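Home | Style | Homes | Food | Travel

The quiet art of folding knitwear

Last updated 17 September 2024

Drawers are where jumpers go to lose their shape. At Sollow, a small knitwear repair shop in Greltonwood, most of the stretched shoulders that come in are the work of hangers, and most of the hard creases are the work of hurried folding.

The shop's advice is to use the bed. Clear a space, smooth the cover and lay the garment out with both sleeves away from the body. Pat it into shape with flat hands and leave the hem alone - pulling at it only makes it wavy.
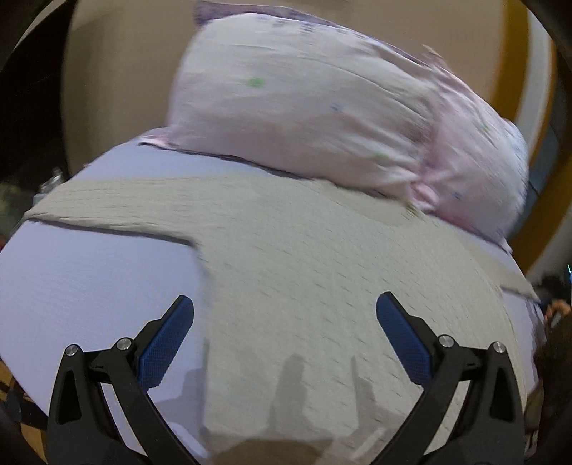 Sleeves out to the sides before the first fold: a beige knit laid flat in front of a pink and off-white pillow.

Bring each sleeve across the back, turn in the sides, then fold the body up in two. Open patterns need a looser fold than plain ones, as a sharp crease can sit in the stitches for weeks. A sheet of tissue inside the fold helps.

Heavy jumpers go at the bottom of the pile. Sollow stops at six to a stack, and by November, when the thick wool comes out, it prefers four stacks to three tall ones. Cotton bags for summer storage come from a workshop in Bragança and cost £8 each.

8 comments | 200 shares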